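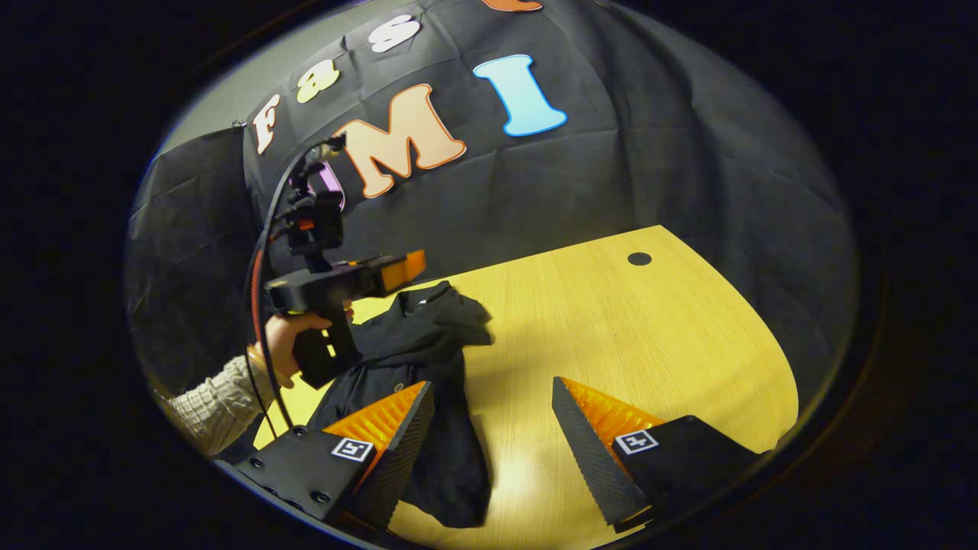 Black garment, bunched up, between the gripper fingers.

Folding is still the chore I use to judge any claim about home robots. A mug keeps its shape when you pick it up. A jacket has a new one after every grasp, and black fabric hides most of the edges a vision model wants.

Mogens Hafstein sent me his numbers from June: 256 attempts on shirts and jackets, 3 of them folds I'd put in a drawer. Sleeves were the usual failure. Collars came second.
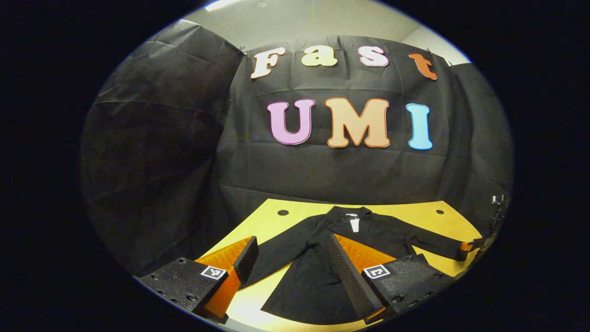 Jacket face up, collar toward the backdrop.

Starting flat helps a lot, but flattening is most of the job. My estimate for unattended laundry is still 8 years. Towels sooner.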